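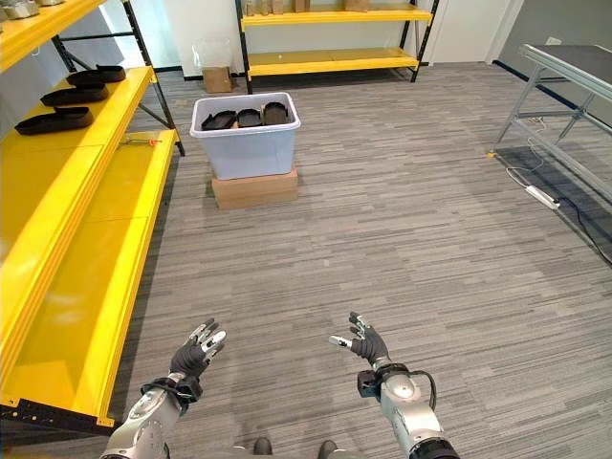
슬라이드 1. 노란 선반과 반투명 보관함, 검은 신발 밑창

- 인사는 짧게. 플런브리지 창고 정리 건, 밑창 보관만 다룬다고 말할 것.
- 사진 가운데 보관함부터. 밑창 세 장을 눕히지 않고 나란히 세워 넣었음. 오른쪽 것은 벽에 기대어 있음. 보관함은 바닥에 바로 두지 않고 납작한 골판지 상자 위에 올림.
- 왼쪽 선반 가운데 칸: 밑창 모양의 검은 트레이가 앞뒤로 한 줄. 뒤쪽 선반 맨 위 칸은 작은 갈색 상자 자리.

## 기준

- 눕혀 쌓으면 아래쪽이 눌림. 12월 재고 조사에서 3,269장 중 306장을 따로 뺐음. (숫자 천천히 읽기)
- 세워 넣되 꽉 채우지 말 것. 손가락이 들어갈 틈을 남김.
- 좌우 짝은 같은 보관함에. 치수 표시는 뒤꿈치 쪽.
- 선반 한 칸 깊이 60cm. 더 긴 보관함은 주문하지 않음.

## 질문이 나오면

- 보관함 구입처: 발트라우트 자이델에게 문의. 남은 수량 700개.
- 골판지를 받침대로 바꾸는 건은 아직 미정. 베번 옴스비가 견적 받는 중.
- 접착제 보관은 다음 발표자 몫이니 넘길 것.

시간이 모자라면 치수 표시 부분은 건너뜀.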